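旧物与收藏品鉴赏 第六讲讲义
铸铜小件的看、摸、称、问

各位同学，上回我们把瓷器的底足讲完了，有几位课后还追着我问到楼梯口，我很高兴，也很抱歉那天赶着去接人，没能一一答完。这一讲我们换个材质，讲铸铜小件：书挡、镇纸、门环、烟灰缸、烛台、小摆件，还有旧公司发给客户和老员工的纪念品。这类东西市面上多，价钱从一顿饭到一个月房租都有，初学的人最容易在这里交学费，也最容易在这里学到真东西。

讲义我尽量写得细一点，啰嗦之处请多包涵。课上我会把带来的几件传下去，请大家洗干净手，摘掉戒指，双手拿，在桌面上方看，别举到半空里去。

一、先把名词理一理

卖家写“铜”，写“黄铜”，写“青铜”，有时一句话里两个都写，后面还跟一串感叹号。别急着笑话人家，隔着一层老包浆，单凭肉眼分黄铜和青铜，我自己也常常拿不准。大体上说，黄铜是铜和锌，新断面偏黄偏亮；青铜传统上是铜和锡，颜色偏红褐一些。可是旧时的小作坊炉子里什么都往下扔，回收的水龙头、断了的铰链、旧铭牌，化在一起就是一锅，您硬要给它一个学名，反倒不诚实。

所以我建议大家做笔记的时候写“铜合金”，后面再括号注明自己的倾向和理由。写买卖文案也一样，拿不准就说拿不准，买家反而信您。

还有一类更要当心：铁胎或者锌合金胎，外面镀一层铜。这种东西做得好的也很漂亮，有它自己的收藏价值，但不能当实心铜来卖，更不能当实心铜来买。随身带一块小磁铁，吸得住的，胎里多半有铁；吸不住的，还得接着往下看，锌合金也不吸磁。

二、看铸造的痕迹

铸造的东西总会留下一点来历。砂型铸造的背面往往有细细的颗粒感，像很细的橘皮，凹处尤其明显，因为师傅打磨的时候懒得伸进去（我要是师傅我也懒得）。正面和边棱通常锉过、磨过，顺着一个方向能看到浅浅的丝痕。合范的地方有一道线，好的作坊会修掉，修得匆忙的会留下半截。

凸字和徽记要单独看。第一看字口，原模翻出来的，字的边角是利落的，字脚和底面相接的地方干净；拿一件旧东西再翻一次模，字口就肿了，像含着一口水说话。第二看尺寸，金属冷却会收缩，翻出来的比原件要小一点点，手边如果有可靠的原件尺寸，对一对就有数。第三看字底的灰和垢，几十年攒下来的垢是一层一层的，颜色有深浅，做旧涂上去的往往一个颜色到底，用棉签蘸一点清水轻轻一带，棉签就黑了。

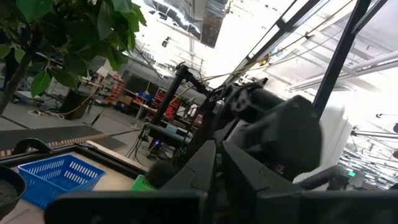
图一 黑色关节式机械臂与支架局部

三、摸与称

摸，是摸边和摸底。用过很多年的书挡，底边常有圆润感，那是在书架上推来推去推出来的；朝书的那一面磨得多，朝外的那一面磨得少。要是四面八方磨得一样匀，您就得想一想，谁会这样用一对书挡呢？底下如果贴着绒布，看看绒布的边缘和胶，旧胶发脆发黄，新胶有弹性。绒布换过不是毛病，换过不说才是毛病。

称，最省事的办法是带一台厨房秤。一对东西两只分开称，手工铸造的总会有一点出入，差得离谱就要怀疑是不是后配的。体积看着差不多，分量却轻飘飘的，多半是空心或者别的胎。请大家养成习惯，称完马上记下来，连同长、宽、高一起记，别相信自己的记性。我年轻时相信过自己的记性，为此多买了一只根本不配对的烛台，至今还在我家鞋柜上。

四、包浆要不要擦

每一期都有同学问，我每一期的回答都一样：先别擦。包浆是时间和手一起做出来的，擦掉只要一个下午，再长出来要等到您的孙辈。市面上的擦铜膏很厉害，擦完金光闪闪，拍照好看，懂行的买家一看就摇头。

真要清洁，先用软毛刷掸灰，再用微湿的棉布擦一遍，马上擦干，放在通风处。油污重的地方可以用一点点中性皂水，同样要马上擦干。如果看到粉状的、浅绿色的锈点，一碰就掉粉，那要单独收起来，和别的铜器隔开，放在干燥的盒子里，再找做修复的老师看看。千万别用醋和盐，网上那些教程看得我心口疼。

五、问，以及怎么问

问来历是一门手艺。您问卖家“这是老的吗”，人家只能说是。换个问法，问“您是从哪里收来的”“当时和什么东西放在一起”“另外一只有没有磕碰”，得到的话就具体得多。具体的话才能去核对。

这里讲一个案例，课上会展开。Keerthana Kulkarni 女士几年前收到一对带 Skodik 字样的铜书挡，卖家开价 1,520 元，说是厂里发给老主顾的，极其罕见。她没有马上还价，先请卖家补拍背面和底部，再问是不是整批收来的。卖家很爽快，说同一箱里还有 8 只，都在仓库里。各位想想，“极其罕见”四个字到这里还站不站得住？后来她以低得多的价钱买下了一对，东西是真旧的，她也买得开心。所以罕见与否和新旧真假是两件事，要分开判断，分开写。

与此相反的例子是 Paavo Niskanen 先生的那只 Hokari 镇纸。品相平平，一角有磕，没有盒子，摊主随手摆在一堆钥匙旁边。但是背面有一行手刻的小字，是赠送人的名字和部门，他顺着这条线找到了一本旧的产品册，册子里印着同款。有了这个出处，磕掉的那一角就没那么要紧了。带字的公司纪念品常常是这样，纸质的旁证比铜本身还值得花力气去找：产品册、旧信封、展销会的请柬、员工刊物，遇到了都顺手收着。

六、怎样写一份说得过去的描述

不论是写给自己存档，还是挂出去卖，我希望大家按下面的顺序写，写顺了以后就不会漏：

名称和用途；
材质，以及判断的依据；
尺寸和重量，注明是单只还是一对；
字样和徽记，照原样抄录，看不清的用方框代替；
品相，从最严重的毛病写起；
来历，哪些是自己知道的，哪些是听卖家说的；
参考过的资料。

全部大写、满屏感叹号的写法，大家在网上见得多了，热情是可爱的，只是“请看图自行判断品相”这句话不能代替品相描述。图归图，字归字，磕碰在哪一个角，多长的一道划痕，请您写出来。“我相信非常稀有”也可以写，前提是后面跟一句您为什么相信。

七、课后作业与参考

请每位同学挑一件家里的金属小物，铜的最好，实在没有，铁的锡的也行，按第六节的顺序写一份描述，一页纸即可。上次作业里 Uyên Tô 同学写她外婆的铜顶针，小小一枚，写得比许多拍卖图录都清楚，我征得她同意，复印了放在教室后面，大家可以去翻。

想多练眼力的同学，可以找 Rónán Kavanagh 编的那本《Plestari 铸件图录》，图印得不算好，但背面和底部都拍了，这一点很难得。Arumugam 旧货行的 Anil Chettiar 先生也答应让我们去看他的库房，时间定在 June（六月），具体哪一天等他那边理出落脚的地方再通知。去的同学请穿旧衣服，带手套和磁铁，包请留在门口。

下一讲讲锡器，请提前把讲义里关于焊缝的那两页看一看。手里有锡壶锡罐的，欢迎带来，漏水的也欢迎。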